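Projects > Skekurach > Patio Seating > README

# Skekurach seating notes

I put this folder together because I kept losing my own notes on straightening chairs! It has 1,249 photos of café tables and metal chairs, in 9 folders sorted by layout.

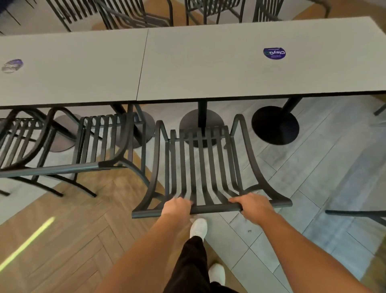

Both hands on the front rail, chair coming out from the right-hand tabletop.

My labels are pretty simple: `out`, `moving`, `tucked`. If a chair is halfway (they so often are) I go with `moving`. Mind the round pedestal bases when you judge the gap, they fooled me more than once.
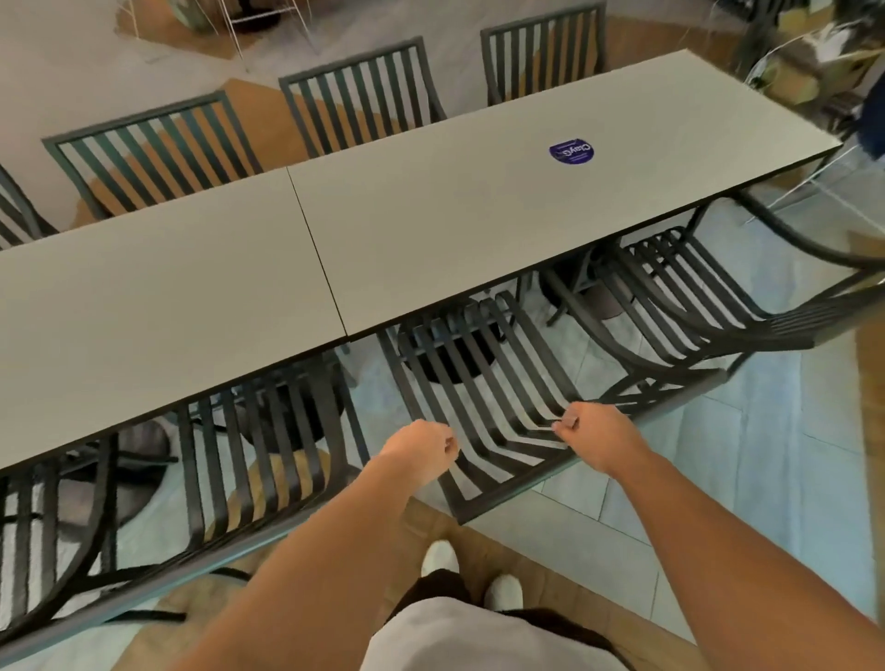
For double tables I name the two tops `left` and `right` and the long sides `near` and `far`, and a chair at the seam gets `mid`. Gurndale used numbers, which I could never remember.

Comments

Grigore Toma: Is `mid` allowed on both sides?

Njål Blomqvist: Used this for my own layout, the slatted chairs were handy. Folder 9 has a typo in its name, by the way.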